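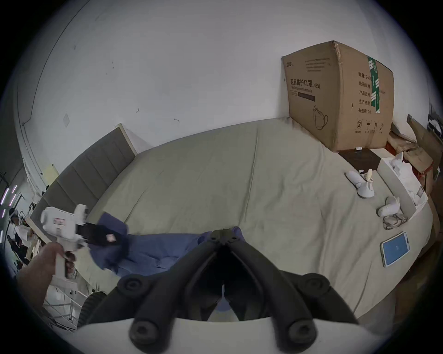 Youssra Ragab would tell anyone joining the course to start with laundry. Clothes are cheap, they don't break when dropped, and no two heaps of them are alike. She made that case to the other students in the Jivstead automation club in October, and the club has been working on garments ever since.

The project is called Asum. Its members guide hand-held grippers through small household jobs, record each attempt, and use the recordings to train a program that will later run an arm. A blue garment spread on a bed makes a full evening's work. Picking it up by the collar is one task, straightening a sleeve is another, and the two are logged separately.

The club has 24 members and meets at 7 p.m., though most sessions start late. By the end of the first term it had logged 3537 attempts. Of those, 1324 were thrown out. Some were too short, and some had a hand blocking the view at the moment of the grasp. Sorting them took almost 4 weeks, longer than anyone had planned for.

Ragab keeps the log. Each entry has a task name, the operator's initials and a grade, and a second student has to agree with the grade before the entry counts. Arguments are common - a sleeve folded back on itself can pass with one student and fail with another.

The club will enter the Trostov student contest in the spring, in the soft goods class. Teams get a garment they have not handled before and must fold it on a surface chosen by the judges. El Khatib, a local repair shop, is lending the bench where the arm will be mounted. The bolt holes still have to be drilled.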